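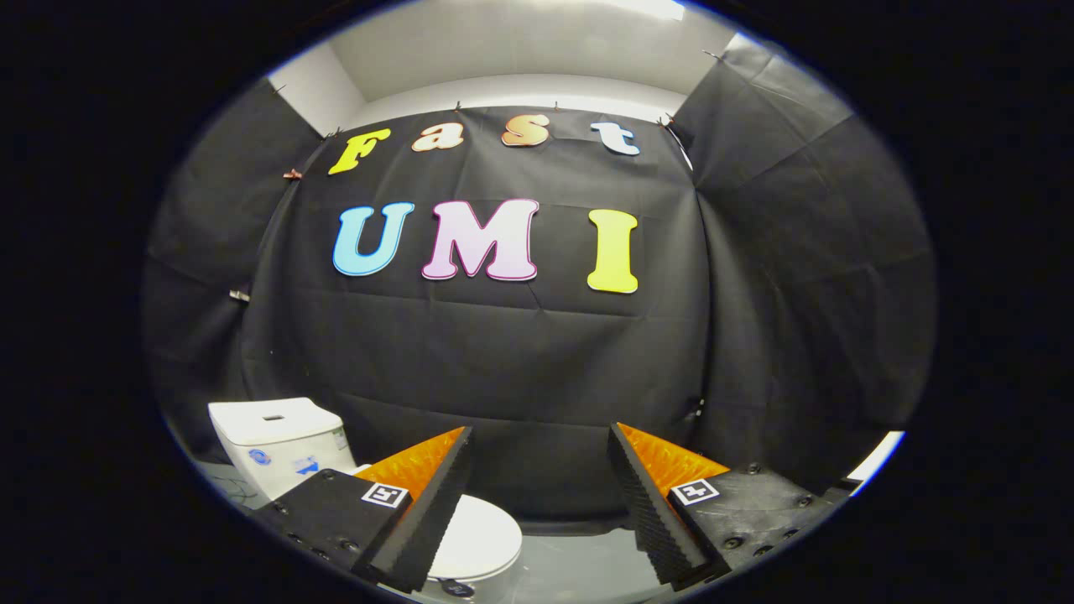 **Hand-held gripper demonstration** is a way of teaching a robot arm a task without using the robot arm while the examples are recorded. A person carries a gripper fitted with a camera and does the task by hand, and the recordings are later used to train a control program. The name **Fast UMI**, set in coloured letters on a black backdrop over a white toilet, belongs to this family of methods; the letters UMI are short for Universal Manipulation Interface. The camera usually has a very wide view, so both fingers stay in sight at the lower corners while the room is seen between them. Small square black-and-white markers on the outer faces of the fingers let software work out how far the gripper is open.

## Background

The older way of collecting examples is teleoperation, in which a person steers a real robot from a distance. It gives data that match the robot exactly, but it ties up a costly machine and is slow to set up in homes, kitchens and bathrooms. A hand-held tool can be carried into such rooms in a bag.

## Method

Each recording is called an episode. It holds the video, the path of the gripper through space and the opening of the fingers at each moment. The path may be worked out from the video itself or taken from a separate tracking unit fixed to the handle. Tracking from video needs visible detail in the room, and plain walls or dark cloth can make it fail. A separate unit adds weight, though it shortens the processing afterwards.

The finished episodes are cut to the same starting point and checked for jumps in the path. A policy, meaning the program that turns camera views into movements, is then trained on them. As the robot later carries the same kind of fingers and a camera in the same position, its view is close to the one in the recordings.

## Bathroom trials

Đạt Chu and Bart Wuyts tested the method on bathroom tasks as part of the Kirkness project. The tasks were lifting a toilet lid, closing it, and placing a cloth on the tank. They collected 3,250 episodes, of which 285 were thrown out for faults in the path, most of them sudden jumps when the gripper was turned towards a blank surface.

The policy was tried on a Stedari arm in 6 bathrooms that had not been used for recording, with 100 attempts at each task. Closing the lid was the most reliable of the three. Lifting it failed more often, usually when the lower finger slid along the rim and did not get under it. Wuyts later repeated the lifting task with softer finger pads made at the Boyer workshop and reported fewer slips, but the pads wore quickly.

## Limits

The method does not record how hard the person is pressing, so tasks that depend on force are learned poorly. A human wrist can also reach positions that an arm cannot, and episodes containing them have to be removed or changed. Results from one arm do not always carry over to another: the Kirkness policy ran on the larger Berkska arm only after its movements had been slowed.

## See also

- Imitation learning
- Teleoperation
- Fiducial marker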